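Quiénes somos

Solonance es un centro independiente de análisis de conflictos armados y verificación de ceses del fuego. Elabora documentación técnica para equipos de mediación, organizaciones humanitarias, redacciones y departamentos universitarios. No participa en negociaciones ni representa a ninguna de las partes.

El centro fue fundado por Angus Kerr, analista de acuerdos de seguridad y actual director. La actividad comenzó con un boletín mensual sobre cláusulas de supervisión en treguas locales. El boletín se sigue publicando, aunque la mayor parte del trabajo corresponde hoy a informes de encargo y al mantenimiento de la base documental Amadi.

Ámbito de trabajo

Se estudian tres fases de un acuerdo: la redacción, la entrada en vigor y el seguimiento. En la primera se revisa la precisión del texto: definición de hostilidades, delimitación geográfica, armamento comprendido, excepciones y mecanismo de reclamación. En la segunda se comprueba si las órdenes han llegado a las unidades afectadas y en qué plazo. En la tercera se registran los incidentes denunciados y se clasifican según su compatibilidad con lo firmado.

Una denuncia no equivale a una violación. El registro distingue entre incidente comunicado, incidente corroborado e incidente atribuido. El paso de una categoría a otra exige fuentes independientes entre sí y queda anotado con la identificación del analista responsable. Los incidentes que no alcanzan la segunda categoría se conservan, pero no se incluyen en los recuentos publicados.
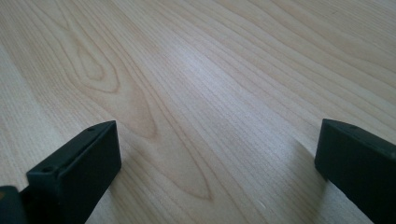 La atribución se rige por un criterio restrictivo. Cuando dos fuerzas operan en la misma zona con medios similares, el informe indica ambas y expone los elementos a favor y en contra. No se publican porcentajes de probabilidad en casos individuales.

Base documental Amadi

Amadi reúne textos de acuerdos, anexos, comunicados de las partes y actas de comisiones conjuntas. Contiene 2000 documentos, descritos con un vocabulario controlado de 80 términos. Cada ficha recoge la lengua original, la procedencia del ejemplar, las versiones conocidas y las discrepancias entre traducciones.

Las discrepancias merecen un apartado propio en la ficha. Es frecuente que un mismo párrafo hable de «cese» en una versión y de «suspensión» en otra, con consecuencias distintas sobre la duración y sobre el derecho a reanudar operaciones. El centro no corrige los textos; transcribe las variantes y señala cuál fue firmada, si consta.

La consulta es gratuita para uso docente y de investigación. El acceso a los anexos con datos sobre posiciones o personas está limitado y requiere solicitud motivada.

Organización

El equipo está formado por siete personas y se distribuye en dos oficinas. La de Skondley alberga la dirección, la edición y el archivo. La de Tokby se ocupa del seguimiento de incidentes y de la relación con los corresponsales sobre el terreno. Todo informe pasa por una lectura interna a cargo de un analista que no haya intervenido en la recogida de datos.
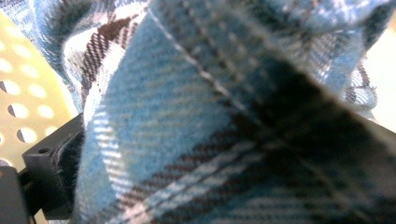 Los corresponsales trabajan bajo contrato y reciben una formación inicial en protección de fuentes, toma de testimonio y conservación de material digital. Sus nombres no figuran en las publicaciones salvo autorización escrita.

Financiación

Los ingresos proceden de suscripciones institucionales, informes de encargo y cursos. No se aceptan fondos de gobiernos que sean parte en un conflicto en estudio, ni de empresas del sector de defensa. Las cuentas anuales se publican en noviembre, junto con la relación de clientes. Los contratos incluyen una cláusula por la que el cliente renuncia a modificar las conclusiones.

Correcciones

Los errores se corrigen en la versión en línea, con nota al pie y número de revisión. Las versiones anteriores permanecen accesibles. Las solicitudes de rectificación deben indicar el informe, el párrafo y la documentación en que se apoyan. Se dirigen a la oficina de Skondley, que acusa recibo por escrito y las traslada al lector interno del informe.

Las consultas de prensa se atienden en español e inglés hasta las 17:00.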